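Ticket 443: Grasp planner keeps calling the bar "lost" right after a good pick
Component: Nodau (perception), Mamgate (grasp state)

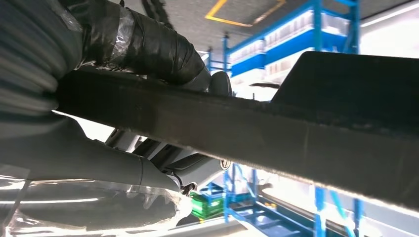

Wrist camera view, bar in the gripper, blue racks behind.

Hi all, me again, sorry! Same cell as my last ticket, but I think it's a different bug. We pick the long dark bar, the fingers close, the force reading looks happy, and then Mamgate flips from HOLDING to LOST and the arm stops dead and waits for somebody to hit resume. It was doing it now and then in December and now it's most picks.

What I've tried so far:

Restarted Nodau by itself, then the whole stack. No change.

Rolled Driltard back to the build before the new force filter (I was so sure it was that). No change, and I lost my tuned gains doing it, so learn from me and export them first.

Turned off the wrist camera check completely. LOST goes away! So the force side is fine and the complaint is coming from vision.

Dumped the masks from Nodau for one pick, 168 of them. The mask is decent along the middle of the bar, then toward the raised flange on the right, where the background is all blown out and hazy, it starts eating into the edge. On the left it does the opposite and grabs the black tape on the gripper as part of the bar. Dark gray next to black, I kind of get it. So the centroid wanders, Mamgate thinks the part is sliding, and boom, LOST.

Pinned the exposure at 876 in the camera config (it was on auto). Way better but I still get the odd false LOST.

Log from a bad one:

14:06 mamgate: state HOLDING
14:06 nodau: mask centroid shift over limit
14:06 mamgate: state LOST, reason=vision
14:06 driltard: motion hold

Reply from Zodwa Mokgethi:
Nice digging. Auto exposure would do that, it meters on the whole image and you've got a bright ceiling light up in the corner. Can you set gripper_mask to static and redraw it so the taped part is inside? The one that shipped with Juška is for a bare gripper. Also bump lost_frames to 2, it's still at 1 in your config.

Me again:
Redrew the mask, went a bit wide so it covers the clear plastic too (it throws white streaks that Nodau was treating as edges). Set lost_frames to 2. Ran picks all afternoon and got no false LOST. I also yanked the bar out by hand to make sure it still notices a real one, and it does.

Leaving this open until Uldis Ķēniņš merges the new mask into the Juška defaults. Uldis, it's on my branch, the file is gripper_mask_taped.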